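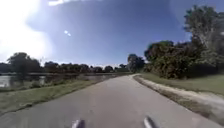

Posted by the maintainer of Flukska, July 30, 2022

Flukska path-following set: README and known problems

Read this before you train anything on it, please! I put the fault notes up top because the first people who downloaded the set skipped straight to the files, and then wrote to me wondering why their robot kept wanting to hug the right side of the path. Well, so did mine. That's a big part of why this README got rewritten.

What's in the set

Flukska is a bunch of outdoor runs of a small ground robot going along paved park paths, mostly by a pond, with grass on both sides and a sandy strip along part of the right edge. There are 2000 short clips. Each one comes with the front camera video, the steering and speed commands, wheel odometry, and a plain text log. The robot's own front body pokes into the bottom of the picture as two light grey bumps. I left them in. If your model is picky about that, mask the bottom rows yourself, since the bumps stay in the same spot from clip to clip.

The planner is called Gondum. The path detector that feeds it is Serrano. You'll see both names all over the logs.

What went wrong

On the bend by the pond, the robot left the pavement on the right, dropped a wheel onto the rough stuff, and kept driving. It didn't slow down and it didn't throw a warning. I hit the stop button when it was already heading for the bushes. Nothing broke and nobody was near it, but I was walking behind it with my hands full and it took me longer to get to the button than I'd like to admit (I now carry the remote on a lanyard, and so should you).

The logs told the story pretty fast. Serrano had decided that the pale strip was path. It's close in color to weathered asphalt when the sun is strong, and in the spots where it gets wide, it looks like the path just opens up. So the detector reported a nice fat path with high confidence, Gondum aimed for the middle of it, and the middle of it was the edge of the pavement.

The second part is on me. There's an off-path check that's supposed to cut the motors when one wheel starts shaking more than the other. I had turned it off back in January while chasing a different bug with a loose wheel hub, and I never turned it back on. The startup script printed "check disabled" every single time. I had stopped reading it.

Then there's the glare. When the sun sits in the upper left of the view, auto exposure shifts and the grass and water on that side go pale. Serrano loses some of its grip on the left edge, which makes the pull to the right worse. I went back through the logs and found 70 clips where the robot drifted right with the sun over there. Most of them recovered without my help, so I had never noticed.

What I changed

Serrano now has a separate label for the sandy strip, called "shoulder", and Gondum treats it as off limits. I relabeled 600 clips by hand for this. It was as fun as it sounds.

The off-path check is back on and can't be switched off from the config file anymore. If you need it off on a test stand, you have to pass a flag each time you start up.

If the detected path gets a lot wider in under a second, the robot slows to a crawl and beeps. It's annoying on real forks in the path. I'm keeping it.

I also swapped the remote for a Fokex one with a bigger button. You can find it with gloves on!

What's still broken

The glare problem isn't fixed. Locking exposure helped at noon and made the tree shade worse, so I put it back on auto. Around 40 clips still have the old labels along the right edge, and they're listed in relabel_todo.txt. Leave them out of training unless you want to fix them (send me the fixes if you do, I'll be very happy).

The wheel odometry on the bend clip is junk after the wheel drops, because it was slipping on the loose ground. The clip is in the folder called faults, along with the full log. Please don't use that folder for training. It's there so you can replay it against your own detector and see what you get.

If your robot does something weird on a pale edge like this one, open an issue and attach the startup log too, including the boring lines at the top.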